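### 4. Fitting the sealing ring into the storage container

This section is for the clear container with hinged lid and two side latches, Stiltia series. The ring is made of silicone and it comes separate in the package. Please fit it before you use the container for the first time, and again after each washing.

**You need**

- the container with its lid
- the sealing ring
- a soft cloth
- 7 minutes of free time, more if it is your first ring

**Before you start**

1. Wash the hands and dry them well. Grease on the fingers makes the ring slide out from the groove.
2. Put the container on a flat counter, with the hinge side to the wall.
3. Open both latches and lift the lid until it stands by itself. Do not push the lid further than this point.
4. Take out small things that can fall or roll. A cable may stay inside if it is coiled and lies flat on the bottom.
5. Wipe the groove in the lid with the dry cloth, also in the corners.

**Checking the ring**

6. Hold the ring upright with both hands, one hand at each side, and look along the full edge. Turn it slowly and look again.
7. If there are paper tags or a string on the ring, leave them until the check is finished. The tags carry the size, and Umex shops do not exchange a ring without them.

> **Caution:** Do not pull the ring to test how strong it is. A stretched ring will not lie flat anymore.

8. Remove the tags and the string with the fingers. Do not use a knife near the silicone. 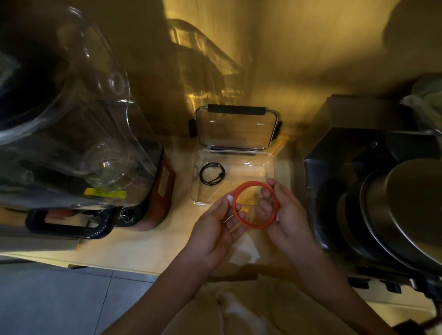

**Fitting the ring**

9. Lay the ring loosely over the groove. Out of the package it is round, but it takes the form of the lid when you press it.
10. Press the ring in the 4 corners first. After this, press the long sides from the corner to the middle, and then the short sides.
11. Go along the ring one time with the thumb. It must be the same height everywhere.
12. Close the lid and lock the 2 latches at the same moment. If one latch is much harder than the other one, open again and repeat step 10.

> **Note:** A new ring makes the lid a little stiff. This becomes better after 7 or 8 closings.

**Care**

- Wash the ring by hand in warm water with a mild soap. Let it dry lying flat.
- Keep the spare ring in a drawer. Do not hang it on a hook.
- Do not put hot pans or a hot pan lid on the closed container.
- If the ring has cracks or feels sticky, order a new one. Write the size from the old tag in your order.

Questions about spare rings go to Lizelle Van Wyk at the Skanier service desk. For the bigger container with the Asadi lid, please see section 5.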